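Kitchen > Sweets and Puddings > Fudge FAQ

Recipes Bakes Sweets Jams About Contact

Fudge: your questions answered

2019-02-14, by the Trungate Kitchen

I make a lot of fudge (far too much, my family would say) and the same questions keep landing in my inbox, so I've finally put them on one page. They're all about my plain vanilla fudge, made with 400 g of sugar, 100 g of butter and a tin of condensed milk.

Why is my fudge grainy?

Usually it's sugar that hadn't dissolved before the pan came to the boil. Keep the heat low at the start and stir until you can't feel any grit under the spoon, then turn it up. I've rushed this more times than I'd like to admit, and I always end up with something closer to Scottish tablet. Lovely stuff, just a different sweet!

Do I need a sugar thermometer?

I managed for years without one. Drop a little of the mixture into a glass of cold water, and if you can roll it into a soft ball between your fingers, you're there. I do use a thermometer these days, mostly when I'm making a double batch for the spring fair at Lerumham in April and can't face starting again.

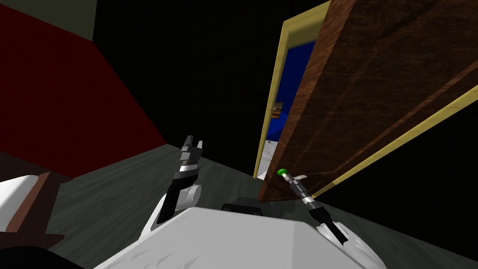

Grube wrote in to say that the cold water test never works for her, and that she'd sooner boil it for a set time and hope. Fair enough, but I'd still test! Pans and hobs vary so much that my timing could be miles off in your kitchen.

How long should I beat it?

Until it thickens and loses its shine. Let it cool for a few minutes first, then go at it with a wooden spoon. Your arm will ache. An electric whisk is quicker, but I find it goes from runny to solid before I've got the tin ready.

Can I use less sugar?

You can knock off 60 g and it should still set, a bit softer than usual. I wouldn't go lower than that.
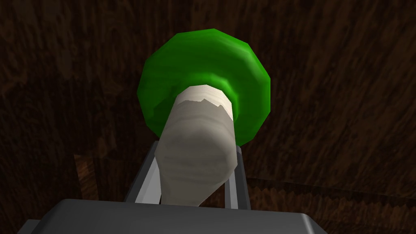
Green and white, close up.

How long does it keep?

I give it 2 weeks in a tin, with baking paper between the layers. Keep it somewhere cool and out of the fridge, where it tends to go sticky (mine did, anyway).

Can I freeze it?

Yes, well wrapped. Let it thaw in its wrapping overnight and cut it up in the morning.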